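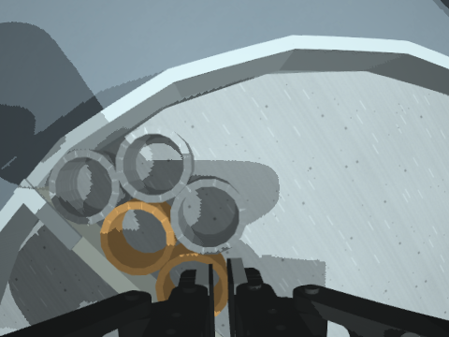
Bowl cell in sim, gripper at the rings. Three gray, two orange.

Notes on how the Trutthorpe cell is set up, for Aqeel Bhutto, who takes over the model in August. 1/6

Rings sit open end up. Default grasp is two fingers across the outside diameter. Approach height is set from the bowl floor. Don't set it from the rim. The rim is made of straight segments and the height reading jumps at the joints. 2/6

Rings next to the divider get picked last. Finger housings are wider than the pads, and the collision check rejects most approaches on that side. Fouzia Bukhari added a 23 degree wrist offset. Rejections dropped, cycle time went up a little. 3/6 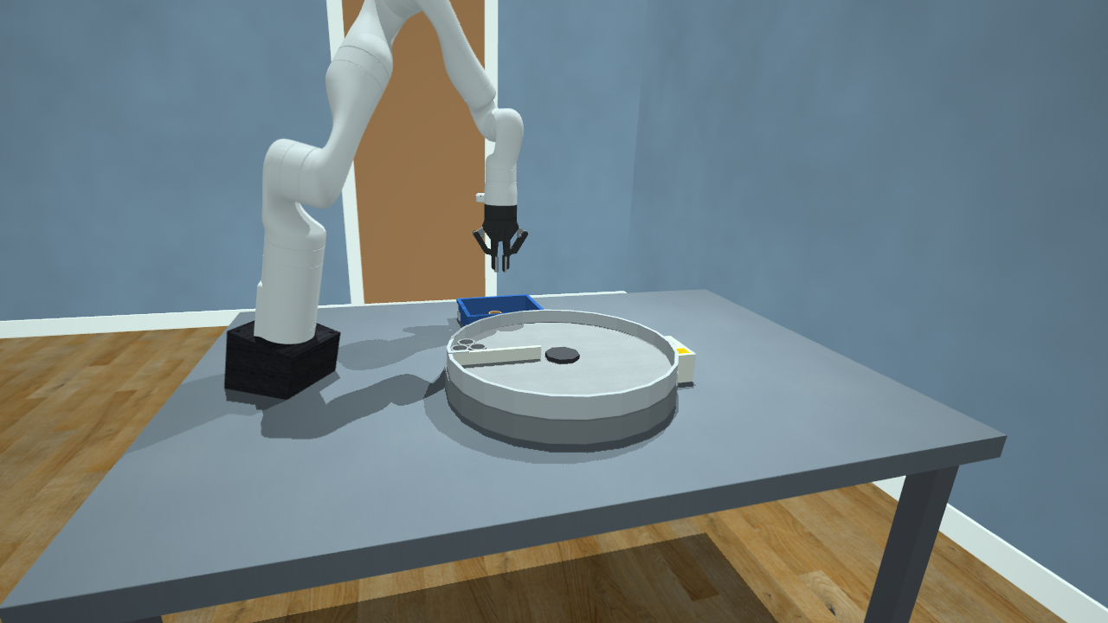 Arm over the round tray, blue bin behind it.

Base frame is the arm pedestal. Tray and bin are both placed relative to it. If you move the tray, move the bin by the same offset or the drop pose ends up over the tray wall. I lost 2 evenings to that. 4/6

Check the finger linkage after every model update. The Gisar import resets joint damping to zero and the fingers ring when they close. Correct value is in row 39 of the parameter sheet. 5/6

Still open: contact friction on the bowl floor. Miloslav Murín has the measured values and I haven't merged them yet. 6/6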